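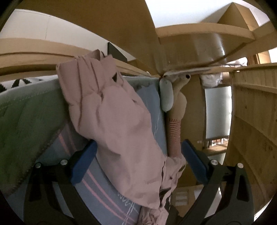

Pale pink garment over the edge of a bed.

Stemside-Povham Wage Comparison
Inspection checklist, working paper stage, with inspector's comments

Inspected by: Llinos Maddocks
Paper authors: Elie Smadi, Noémie Boyer
Data custody: Leen Khasawneh
Second reader: Kyung-hwa Han
Paper inspected: "Did the Stemside wage floor cost jobs?", March draft

Marks used: OK, FIX (must be dealt with before release), OPEN (authors to reply), N/A. A mark of OK means I looked and found nothing wrong. It doesn't mean I believe the result.

Section A. The claim

A1. Main claim stated in one sentence a non-economist could follow.
OK. "Raising the wage floor in Stemside did not reduce employment in small food and retail businesses compared with Povham." Clear enough. Please keep it that way and resist adding "significantly" halfway through the abstract.

A2. Claim matches the table it points to.
FIX. The abstract says employment "held steady". Table 3 says the estimate is close to zero with a range wide enough to hold a fair-sized loss or a fair-sized gain. Those are different statements. You didn't find an effect. You also couldn't have found a modest one with this sample, and the reader has to get to an appendix to learn that.

A3. Claim limited to the places and businesses studied.
FIX. Last paragraph of the introduction slides from Stemside to "the provinces" to "low-wage labour markets". I'd cut the paragraph.

Section B. The comparison

B1. Reason given for choosing the comparison town.
OPEN. Povham is next door, and that's the whole argument as written. Next door is handy but it cuts both ways. If people can drive to the other town for a better wage, then Povham is being changed by the very thing you're measuring in Stemside. Elie told me this was "probably minor". Show me how many workers cross over, or say that you don't know.

B2. Trends before the change shown for both places.
OK, barely. The figure is there and the lines do move together. It only covers 11 months. The economy of a lake town has seasons, and less than one full year doesn't show all of them.

B3. Other changes at the same time listed.
FIX. Nothing in the draft on the Saliba cannery closing its evening shift, which every person I spoke to in Povham brought up without being asked. If laid-off cannery workers were looking for shop jobs in Povham while Stemside employers were paying more, your comparison has a problem with a smell to it. Could push the estimate either way. Needs a paragraph at least and preferably a version of Table 3 with the affected months dropped.

B4. Comparison chosen before results were seen.
OPEN. Noémie says yes. I have no reason to doubt her, and also no dated file. Please find the planning memo.

Section C. The sample

C1. Number of businesses stated, and same number throughout.
FIX. 111 in the text and in Table 1. Table 4 doesn't give a number at all. Put it in.

C2. Number of workers stated, and same number throughout.
OK. 661 everywhere I looked, including the footnotes.

C3. Closed businesses handled and explained.
FIX. This one matters more than anything else on the sheet. Businesses that shut between the first and second rounds have been dropped from the main table. A shop that closes has lost every job it had. Leaving it out of a study on job losses is a bit like checking a roof for leaks and skipping the rooms with buckets in them. I understand that you couldn't interview an owner who wasn't there any more, but you can still enter a zero. The appendix version with zeros should become the main version.

C4. Refusals recorded by town.
OPEN. Refusals are given as one total. Split them. An owner who has just cut staff may be less keen to chat with a university, and I'd want to see whether refusals went up in Stemside after the change.

C5. Part-time and full-time workers defined the same way in both rounds.
FIX. First-round form says "usual hours". Second-round form says "hours last week". I don't know who changed it and I don't much care, but the two aren't the same question, and the draft treats them as though they were. Kyung-hwa has suggested using payroll records for the businesses that handed them over. Do that.

Section D. Data handling

D1. Raw files kept apart from cleaned files.
OK. Leen's folders are the tidiest part of this project.

D2. Every dropped or changed record has a note.
FIX. Two records changed by hand with only "typo" as the note. They may well be typos. Say what the entry was and what it became.

D3. Names of owners and workers removed from shared files.
OK for the main file. See D4.

D4. No one can be picked out from the details left in.
FIX. There is one bowling alley in Povham. The file has a category called "bowling". Fold it into "recreation" before anything goes out the door.

D5. Password on the shared drive changed since the student assistants finished.
OK. Leen did it while I was standing there, which I suppose counts.

D6. Code runs from start to finish on a computer other than the author's.
OPEN. Ran on mine after I installed the Trarken add-on, which the instructions don't mention. Tables 1 to 3 matched the draft. Table 4 came out with a different last row. Elie thinks it's a sorting issue. It might be, but I'm not passing it on a "might be".

Section E. Reading of the results

E1. Alternative explanations given fair space.
FIX. The section is titled "Alternative Explanations" and spends most of its length on why each one is unlikely. Prices get one sentence. If shops charged more to cover wages, the customers paid, and people in Stemside would like to know that. Hours get no mention. An employer can keep everyone on the books and trim the shifts.

E2. Size of effect put in plain terms.
OPEN. Try saying it as jobs per shop. Percentages of a small number look grander than they are.

E3. Earlier work described fairly, including work that disagrees.
FIX. Papers that found no job losses are described as "careful". Papers that found losses are described as "older". Some of the older ones are careful. Some of the newer ones aren't.

E4. Policy advice kept separate from findings.
FIX. The recommendation to extend the wage floor may be sensible, I have no quarrel with it over a cup of tea. It doesn't follow from Table 3. Move it to its own section with your names on it, or leave it for the newspaper piece.

Section F. Release

F1. Funding stated on the first page.
OK.

F2. Press summary checked against the paper.
FIX. The summary has the phrase "proves once and for all". Take it out. I'd also lose the headline.

F3. Authors have replied to all OPEN items in writing.
Not yet. Hallway answers don't count, Elie.

F4. Cleared for release.
No.

General comments

I don't think the result is wrong. I think it could be, and the draft as it stands makes that hard for a reader to see. Town-by-town comparisons are a fine way of working when you can't run an experiment, but all the weight sits on the two places being alike apart from the one change, and this draft asks us to take a good deal of that on trust.

Order of work, if time is short: C3 first, then C5, then B3. If the estimate stays near zero after those I'll be a good deal easier to live with. The wording fixes in A and E can be done in an afternoon.

Reply from N. Boyer, added to sheet: Agree on C3, zeros going in now. Agree on D4. Don't agree on E3, the word "older" is a date and not an insult, but will reword. Planning memo for B4 found and sent to Llinos. On B1 we have postal codes for the workers and can count the crossers.

L.M.: Memo received, B4 now OK. On E3, thank you. On B1, good, please send the count before the rerun and not with it.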